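What I Learned From a Woman Who Has Fed a Whole Street for Years

By the Kirkari Kitchen Diary
May 12, 2021

I'd been trying to get this interview since last July. She kept saying she was too busy, and then she'd say she had nothing interesting to tell me, and then she'd hand me a jar of something and shut the door (nicely!). So when she finally called and said to come over because she was making soup anyway, I grabbed my notebook and pretty much ran.

She asked me to leave her name out. "Everybody who needs to know me already knows me," she said, and I couldn't argue with that. If you live anywhere near the Drallow end of town you've probably eaten her food at least once. She runs the soup supper there, and she's been doing it long enough that some of the kids she fed are now bringing their own kids.

I wanted to know how it started. I figured there'd be some big story, but she just shrugged and kept peeling carrots.

"I made too much," she said. "I'd come from a big family and then I was living by myself and I still cooked like there were people coming. So I put a note up in the hall at Amwood, where I had my apartment. It said soup, six o'clock, bring a bowl. And 4 people came down."

The next week it was more. By the end of that first winter she'd borrowed chairs from everybody in the building and the manager was asking her, politely, to find someplace with a bigger door.

I asked what she made that first night and she laughed so hard she had to put the peeler down. "Split pea. It was terrible. I burned the bottom and scraped it all up and stirred it in. They ate it! I still don't know why they came back."

She has a notebook with every supper written down in it, just the soup and how it went. I got to flip through it while she chopped, and I could have stayed there all day. One page just says "too salty, sorry" and nothing else. The suppers are numbered, and the last one she'd written in was 2536. I read it out loud and she said, "Well, don't tell me that, now I'm tired."

We talked for a long time about onions. She has a lot of opinions on onions. She thinks most people cook them too fast and too hot, and then blame the recipe. "You put them on low and you go do something else," she told me. "Call your sister. When you hang up they're ready."
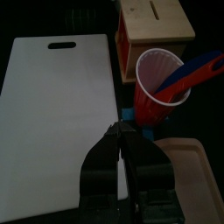

Food & Neighbors

What I really wanted to ask about was money, and I was kind of nervous to bring it up. There's no charge for the supper and there never has been. She wasn't bothered at all.

"People give what they give," she said. "Some of them give a potato. One man gives me a bag of lemons every time and I have never once asked him for a lemon. So now we have a lot of lemon in things."

The Sandhu market saves her the vegetables that are too ugly to put out, and she picks them up herself in the afternoon. She says the ugly ones taste better, although she also admits she'd say that about anything she got for free.

The past year was hard. She couldn't have anybody inside, so she switched to filling jars and leaving them on the porch rail for pickup. One night she filled 114 of them, and she said her arm hurt for days from ladling. I asked if she ever thought about stopping.

"Sure," she said. "I thought about it every time it rained. But then somebody would leave the jar back washed, with a note in it, and what am I going to do with a washed jar?"

She kept the notes, by the way. She read me 3 of them and then decided the rest were private. My favorite was from a little kid and it said THANK YOU FOR THE ORANGE ONE, which she thinks was the carrot ginger, though it could have been the squash.

I asked what she'd tell somebody who wanted to start a supper on their own street. She thought about that one for a while (she also got up to check the pot, twice).

"Make the same thing a few times first," she said. "Don't get fancy. Beans, something green, bread if you can get it. And tell people to bring their own bowl, or you'll be washing dishes until you die."

She's hoping to get everyone back around the tables soon, maybe outside to begin with. She's already worrying about the chairs. When I left she gave me a jar of barley soup and told me to bring the jar back, so I guess I'm going again next week.

Related stories

Where to Find Day-Old Bread Near Drallow
The Amwood Rooftop Tomatoes Are Back
Our Readers' Best Bean Soups
Letting Onions Take Their Time
A Morning at the Sandhu Market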